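Hustmont Serving Tray, Rounded Rim

Item no. 3301
Ships from: Masham
In stock

There are trays that want to be admired, and there are trays that want to be left on a counter under a pile of mail. The Hustmont was made by Selik for the second kind of household, though it cleans up well enough if your in-laws are coming.

It measures 17 inches long and 9 inches wide. We picked that size after trying a bigger one at the shop for most of May and finding that people filled it, lifted it, and then stood in a doorway thinking about their choices. This one takes two mugs and a plate of toast and goes through a door without turning sideways.

The rim is rounded all the way around and high enough to stop a runaway grape. It will not stop soup. We have had letters.

Details
Length: 17 in.
Width: 9 in.
Color: brown, or gray if you must
Finish: satin
Feet: none – felt dots are in the box, stick them on or lose them in a drawer
Price: $62

Care
Wipe with a damp cloth and dry it. No dishwasher, no oven, no soaking overnight "to loosen things up." Beet juice should come off with a little dish soap if you get to it the same day. Turmeric is between you and the tray.

What fits
Snacks, keys, seed packets, remote controls, a paperback face down. Customers who own the Woo bread board ask whether it sits inside the Hustmont. It does not, and it misses by so little that Selik and Woo should probably talk.

Returns
Send it back within 17 days if you don't like it. Please take the toast off first. Gift orders get a plain card, and we will write what you tell us to on it, within reason.

Shipping
Orders placed before noon leave Masham the same day. Gray trays take a little longer, as we keep fewer of them on the shelf.
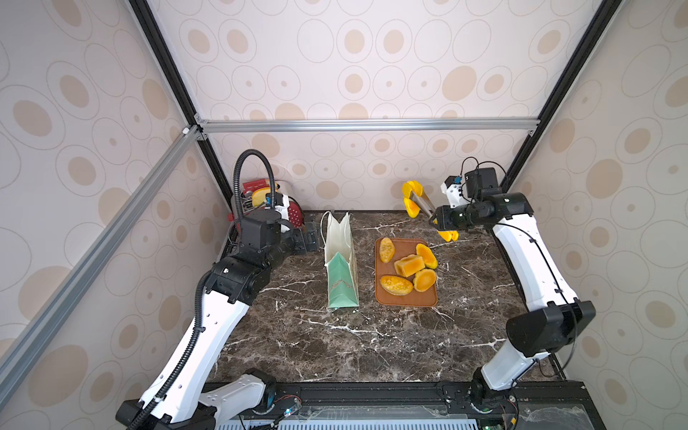
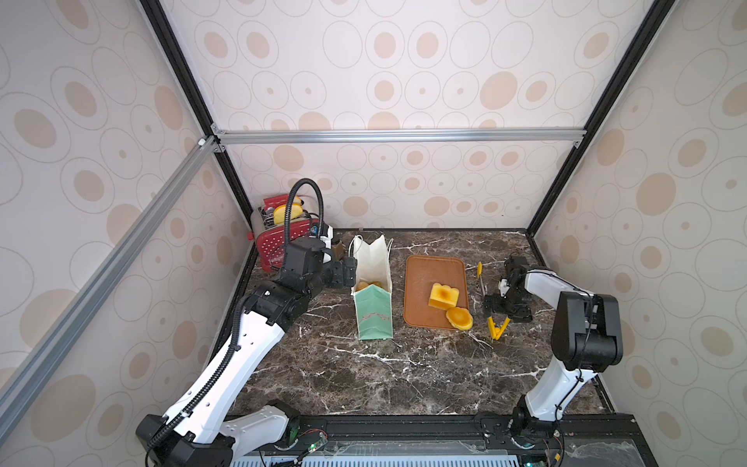
Dark brown marble tabletop, patterned wallpaper. Food in first photo not included.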